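Loanwords in English 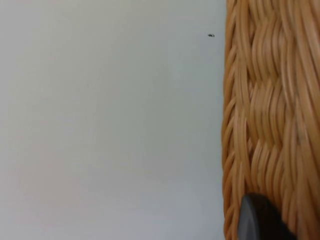
A loanword is a word that one language takes from another and keeps for its own everyday use, usually with a few small changes to the spelling or the sound. English has always been a generous borrower, and a great many of the words we use at the breakfast table (coffee, yogurt, marmalade) came to us from somewhere else, often by way of a third language that had borrowed them first!

Most loanwords are nouns, for the simple reason that a new food, animal or garment tends to arrive with its name attached. Verbs and adjectives are borrowed too, though less often, and once they settle in they take ordinary English endings, so that we happily write "massaged" or "sautéed" without a second thought.

Plurals can be a bit more trouble. Some borrowed nouns keep the plural they came with, as in "crises," while others allow two forms, such as "cactuses" and "cacti," and both are perfectly good English.

A related term is the calque, in which the parts of a foreign word are translated one by one. "Flea market," from the French marché aux puces, is a well-loved case.

See also: Cognate, False friend, Etymology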